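About Skencombe

Skencombe arranges insurance for catering trailers, food trucks and market stalls. We started with five policies for traders at the Lader showground and now cover over 228 units. Most are parked for part of the year, so a policy can be switched to storage cover for up to 60 days. 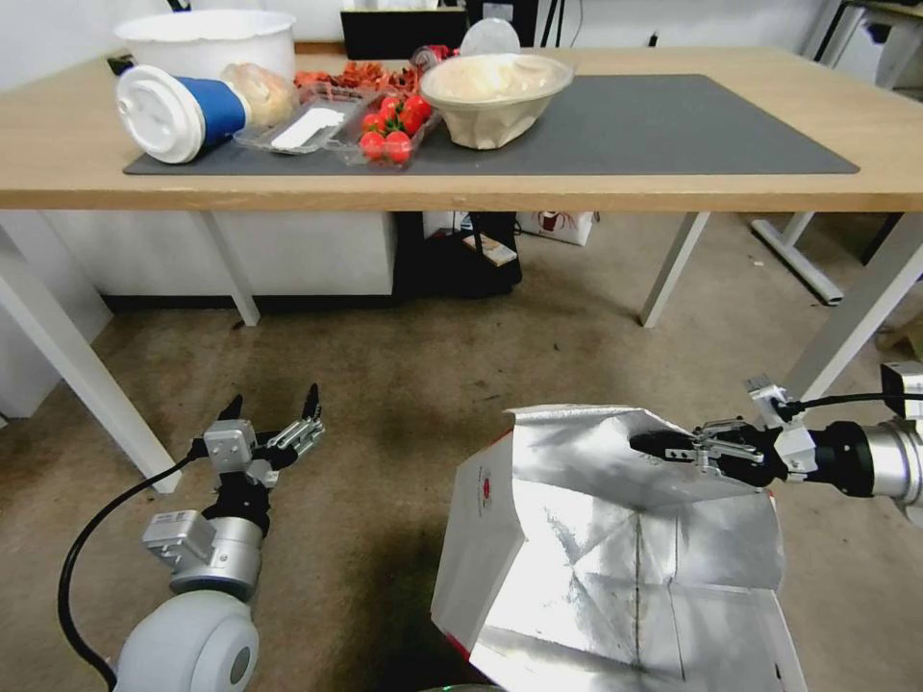
Cherry tomatoes and a bread roll on the table.

Policies are written by Tove Thygesen and Hongjun Xie. Claims go to Yakubu Ezeani at our Sisevley office, open from 8:30 a.m. Equipment fixed to the vehicle is included as standard. Generators and gas bottles must be listed separately.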